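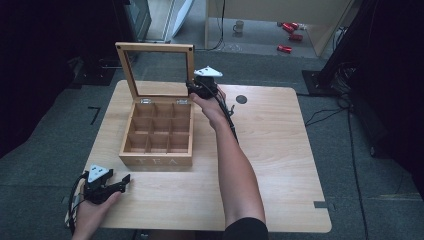

Hand-held grippers at work on a tea box with a glass lid, at the Kiddale lab in Rutport.

The fault that cost the Kiddale group most of December was in a cable, and Noemi Haverford says she should have found it in a day.

Haverford runs data recording for the group, which teaches robot arms small household jobs by having people do them first with a gripper in each hand. One of the jobs is closing the lid of a tea box. After training on 926 recordings, the arm began pushing down before its jaws had reached the lid.

"The first time, it pressed on the hinge side and kept pressing," she says. "Mei hit the stop. The glass cracked across one corner and we all stood there looking at it."

Mei Park, who was at the controls, remembers the sound more than the movement. "It wasn't fast. People expect a robot accident to be fast. I had time to think, that's wrong, and then time to reach for the button."

They blamed the arm. Sunita Calloway spent a week on the force limits and found nothing. Then they blamed the training run and repeated it, with the same result.

What they had not checked was the recordings. The cable on the right gripper runs back along the forearm, and when the wearer bent the wrist far enough, a connector lost contact for a moment. The jaw reading froze at its last value, then jumped. In the files it looked as if the jaws had closed early.

"Nothing in the software complained," Haverford says. "A frozen number is still a number. We had about 50 bad recordings, nearly all of them from the part where you reach to the back of the box."

Calloway found it late one evening by bending her own wrist and watching the plot go flat. "I did it six more times because I didn't want to be wrong again," she says.

The connector was replaced and the cable now has more slack at the wrist. A check throws out any recording where the jaw reading stays exactly the same while the hand is moving. The arm also works at a lower force limit near glass, a change Park asked for and which Haverford admits was overdue.

"We had set the limit for wooden lids," she says. "Then we bought a box with a window in it and left the number alone."

The group has since recorded the job again from scratch. Haverford would not say whether she trusts the arm with it yet. Park still keeps one hand on the stop.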